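Thread: teaching a two-arm bench rig to deal with a plate and a cup by leader-follower teleop. Notes from April to now, tidied up a bit. October 10, 2020

**1/**
Setup first. Two small black arms on one edge of a white table, leader arms on a second bench behind me. I move the leaders, the followers copy joint angles. No kinesthetic teaching on this one. We tried pushing the followers around by hand in April and my sleeves ended up in half the recordings.

**2/**
Control software is Varix, logging is Terine. Varix streams joint targets at 50 Hz. Terine writes joint state, gripper opening and the fixed camera to one file per episode. If the two clocks drift, the episode is rubbish and you don't find out until training. Check the offset at the start of each session.

**3/**
The task: stand the cup up, then put it on the plate. Left arm may steady the plate, right arm does the cup. Cup starts on its side because an upright cup was too easy and the policy learned one grasp height and nothing else.

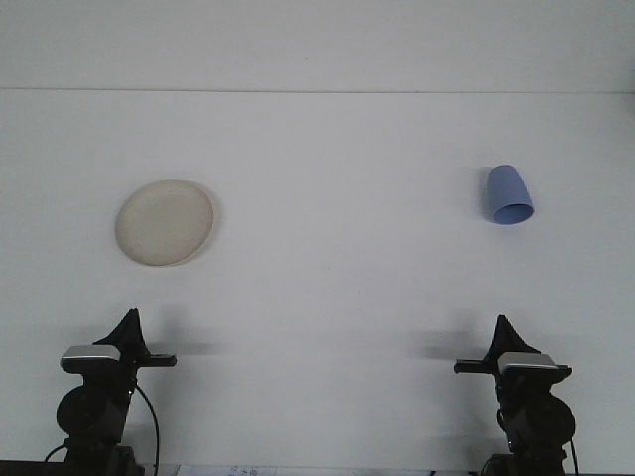
## 4/ Start poses

Both arms go to the same rest pose before recording. Grippers facing inward, well short of the objects. If the operator starts from wherever the last episode finished, the policy picks up a dependence on that and stalls when it boots from rest.

I script the move to rest. Doing it by eye on the leaders left enough spread in the wrist joint to show up in the plots.

**5/**
Cup orientation matters more than cup position. Mouth toward the arm, you can put a finger inside and lift by the wall. Base toward the arm, you have to pinch the body across the taper and it wants to squirt out forwards. These are two different skills and they need to be labelled as two.

I didn't label them for the first 29 episodes. Relabelled by watching every one. Recommend against.

**6/**
Operator technique, for anyone collecting their own:

- Approach slowly, close slowly, lift at normal speed. Operators do the reverse by default.
- Pause for a beat before closing. It gives the policy a clean decision point.
- If you miss, back off and re-approach in the same episode. Keep it. Recoveries are worth having.
- If you miss twice, stop and discard.

**7/**
On latency. Leader to follower was nearly 50 ms on the old hub. You adapt to it within a few minutes, and the way you adapt is by overshooting and correcting. That wobble then goes straight into the data. New hub, direct cable, wobble mostly gone. I threw out the old set.

**8/**
Cables. Leave a loop at the wrist big enough for full rotation and no bigger. Ours snagged on a finger during a wrist roll and the arm faulted on torque. We re-dressed both arms afterwards and haven't had one since.

**9/**
We also record plate-only episodes. No cup on the table, one arm does the work and the other stays parked. The task is a short nudge of the plate toward the centre line. Dull to collect, but the policy was treating the plate as scenery until we added them.

Right arm out of rest, gripper open, plate still a fair way off:

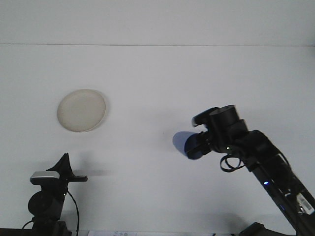
## 10/ Parked arm

Record the parked arm's joints as well, even though they don't change. We masked them out at first to save space and the policy then let the idle arm sag and drift. With the constant values in, it holds.

File size difference is negligible. There was never a good reason to mask them.

**11/**
Lighting. White table and white wall are good for segmenting black arms and bad for a pale plate. The soft shadow under the rim does a lot of work. We lowered the exposure one step so the plate doesn't wash out, then locked it. Auto exposure shifts whenever an arm moves through view.

**12/**
Numbers so far, current set only. After the cull: 16 plate-only episodes and 50 cup episodes. Trained on that, 13 evaluation runs on the cup task. I'm not going to quote a success rate off 13 runs. What I can say is that the failures cluster: base-toward-arm grasps, cup near the far edge of reach.

**13/**
The far-edge failures are my fault. I find that area awkward to drive on the leaders, so I unconsciously placed the cup closer. Start positions are now drawn from a list and I put the cup where the list says.

**14/**
Someone at the Dosstead meetup asked why not just script the whole thing. For one cup and one plate, script it. It'd be faster and more reliable. The point here is to test the collection pipeline before the Stetsiuk fixture arrives and the parts get expensive.

**15/**
Next: second cup size, a different operator on the leaders, same rest pose and same list. I expect the second operator to break things, mostly in the gripper timing. Will post the joint plots side by side once there's enough to compare.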